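Berndale Playroom Safety Check, May 17, 2022
Checked by Lowri Eynon
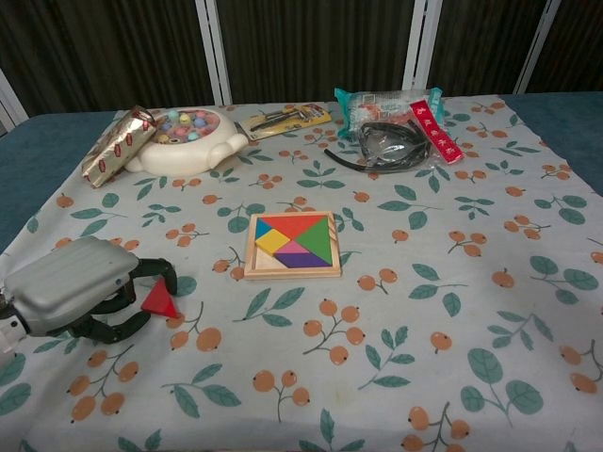 Small parts come first on the sheet, as they do every time, and every time I lose ten minutes to doing the puzzles. The tangram passes: wooden tray, raised edge, red triangle still out of its corner. Berries on the tablecloth remain inedible.

Tray edges: OK. No splinters, and I looked with my thumb.
Tablecloth overhang: OK. Retest once Ashton Rewi's toddlers have met it.
Far side of table: FAIL. Packages belong in the cupboard. Also noted in January.
Cupboard latch: see above.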